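3.2 Règles de préparation du poste

Protocole repris de la note interne Listberg (version de juillet), avec deux ajouts. Plateau dégagé hors objets de la tâche. Câbles clipsés le long des segments, boucle libre au poignet, contrôle avant chaque série. Bras au repos tant que l'opérateur à les mains dans l'enceinte. Sur 2 558 épisodes enregistrés, 1 987 conservés ; le reste écarté pour non respect d'au moins une règle. 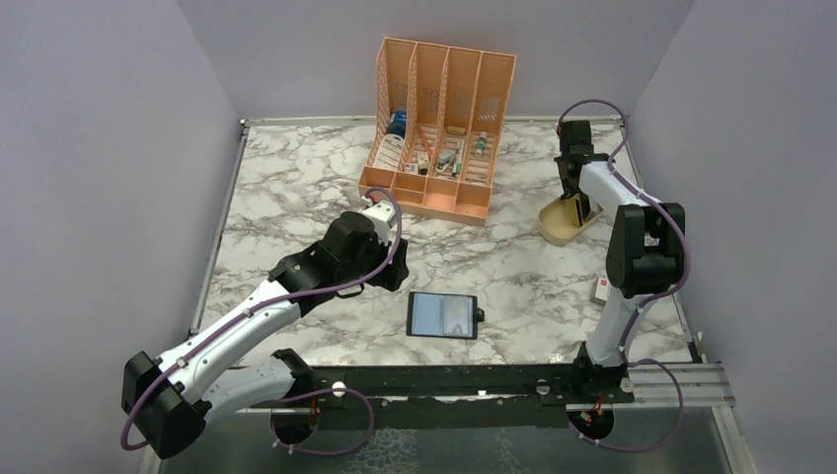 Figure 4. Poste à deux bras, organiseur au fond du plateau et appareil à écran allumé au centre.

Écrans : luminosité fixe, notée dans la fiche de série. Point absent chez Skimier, à tort selon nous (reflets, dérive d'exposition). Vérification des fixations de base tous les 26 épisodes, seuil choisi empiriquement. Les sept critères de rejet sont données en annexe B.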